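## 3. Stability of the cream formulation under household storage

### 3.1 Materials and batches

The test article was a barrier cream containing 5% urea in an oil-in-water base, made by Ultholm under the working name Arka. Three pilot batches were filled into aluminium tubes and into polypropylene jars with screw lids. The comparator, Skondelora, was an ointment with no added water and was supplied in tubes only. All packs were labelled with a batch code and a pack number and were issued in sealed cartons. Neither product contained a corticosteroid.

Earlier work on the same base (Agyeman report, section 2) had been limited to controlled cabinets. Those results showed no change in viscosity that would affect use, but the packs were opened only at the sampling points. A cream for long-term dry skin is opened several times a day, often with damp hands, and is left in rooms where the temperature is not controlled. The present study was set up to measure the product under those conditions.

### 3.2 Participants and procedure

Adults with a diagnosis of mild to moderate atopic eczema were recruited through two dermatology clinics. Of those screened, 34 met the entry criteria and gave written consent. Each received one tube and one jar of Arka and one tube of Skondelora, with instructions to use the packs in a fixed rotation. Participants kept the packs wherever they would normally keep such a product and noted the room in a diary. Kitchens, bathrooms and bedrooms were all permitted. Refrigeration was not.

Samples were drawn at the clinic at the start of the study and at each return visit, the first of which took place in May. A portion was removed from the centre of each jar with a sterile spatula. For tubes, the first part of the strand was discarded and the next part collected. Viscosity was measured on a rotational viscometer after the sample had rested at room temperature. Water loss was calculated from pack weight, corrected for the use recorded in the diary.
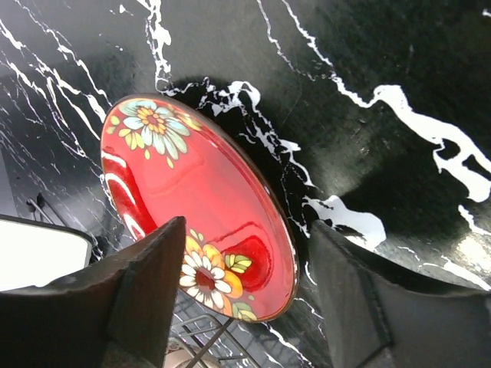
**Figure 7.** Household tableware, red glazed plate with floral decoration.

Microbial counts were made on the same day as sampling. The upper limit for total aerobic count was set in the protocol at 3000 colony-forming units per gram for packs in use, with separate limits for named organisms. Any pack above the limit was withdrawn and replaced from the same batch. Laboratory staff were not told which room a pack had been kept in.

### 3.3 Results

Viscosity fell slightly in all three batches of Arka over the study period. The fall was greater in jars than in tubes, and greater in jars kept in bathrooms than in those kept elsewhere. Separation of the oil phase was seen in 7 jars and in no tubes. In each of these jars the separated layer could be stirred back in by hand, but it returned within the observation period. Skondelora showed no measurable change.

Water loss followed a different pattern. Jars stored in kitchens lost more weight than jars stored in bathrooms, which agrees with the lower humidity recorded by the loggers in those rooms. One participant had left the lid off overnight on several occasions, as noted in the diary, and this pack was kept in the analysis. Removing it did not alter the direction of the result.

No pack exceeded the microbial limit. The preservative system therefore appears adequate for the period tested, although the study was not designed to detect rare contamination events.

### 3.4 Comment

The difference between packs is large enough to affect the choice of container for the later clinical phase. El-Sayed and Ouali carried out a separate reading of the diaries and found that participants with reduced grip strength preferred the jar. A pump pack may meet both needs, and a compatibility test of the pump materials has been started. Until the results are available, jars should carry a shorter in-use period than tubes, and the label should advise against storage in bathrooms.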